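Todance Harriers
Course safety checklist, Rekeck Common cross country, with comments from the walk-round
Friday, June 20, 2025

We walked the whole lap this morning ahead of the September opener and what a course it's going to be! Plenty of climbing, a lovely long run through the birches, and a finish you can see from the clubhouse steps. Comments are under each item. OK means OK on the day, and everything gets looked at again on race morning.

1. Start area
Status: OK
Wide enough for the full women's field in one line, and the first bend comes late, so the pack has time to string out (the old start by the pond was a squeeze, and I don't miss it one bit). The grass is thick and even. Mower marks from last week still show and would make a great guide for laying out the team pens.

2. Bakalis Hill, up and down
Status: OK going up, work needed coming down
The climb is a beauty. Firm all the way, with good grip even for people who turn up in road shoes. Coming down there's a rabbit hole on the left, just past the second bench, deep enough to take a whole foot. Fill and tamp before September, then check again the day before. Put a marshal on the bend at the bottom, where runners will be moving fast and looking at their feet.

3. Birch woods
Status: work needed
Roots on the inside line. Spray them orange on race morning and tape the inside so everyone takes the wider path. Two low branches want cutting back to well over head height. I ran this stretch twice just for fun and it's my favorite bit of cross country anywhere.

4. Stream crossing
Status: OK with a condition
Boards are sound and the wire mesh is nailed down tight on both sides. It's single file, though, so the crossing must stay closed to spectators while a race is on. Last year's "wait here" sign has gone missing. New one to be painted.

5. Clubhouse, kitchen and first aid room
Status: OK
Fire door opens freely, extinguisher is in date, cords are in good shape. First aid room has the couch, the blankets and a working sink. Ice packs need restocking (3 left in the freezer). Tea and toast from eight on race day, as always! 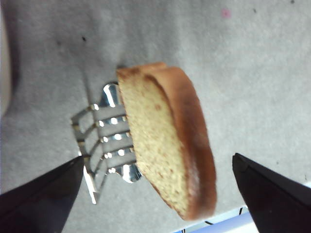

6. Lap length and signs
Status: OK
Measured by wheel at 2,788 meters along the taped line, so two laps for the women and three for the men. Arrows are needed at all 4 path junctions, and please set them at chest height this time. The ones on the ground vanished under the bracken last season and we had under-15s heading happily off to the parking lot.

7. Crossing point at Clunik Lane
Status: work needed
Cyclists come down here quicker than you'd think. Two marshals with vests and whistles, one on each side, from half an hour before the first race until the last runner is through. "Race in progress" boards go out up the lane in both directions.

8. Ambulance access
Status: OK
The east gate was unlocked and swings fully open. Keep the track behind it clear of parked cars and team tents. The gate code goes on the back of every marshal's card, along with the emergency number and the grid reference for the clubhouse.

9. Finish funnel
Status: OK
Nice and long, slightly uphill, with room to walk it off at the far end. Stakes need caps on top. Water table to move farther back so nobody stops dead in the chute.

Still to book: radios, extra cones, the big tent. If you can marshal, put your name on the sheet in the clubhouse kitchen and tell us which spot you'd like. The hill has the best view by miles.

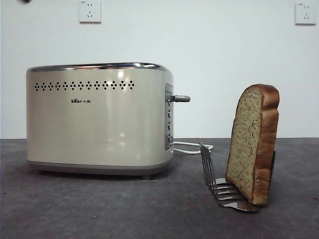

Comments

Michalis Tsolakis
Great to see the hill staying in. Could we have a second marshal at the top as well as the one at the bottom? When it rains, runners start sliding well before the bend, and from down there you can't see anyone who falls near the first bench. I'm happy to take the top spot myself, and I'll bring a rake for the rabbit hole.

Reply from the club
Yes please, you're down for the top! We've added it to item 2, and the fill will be dropped off by the lower gate.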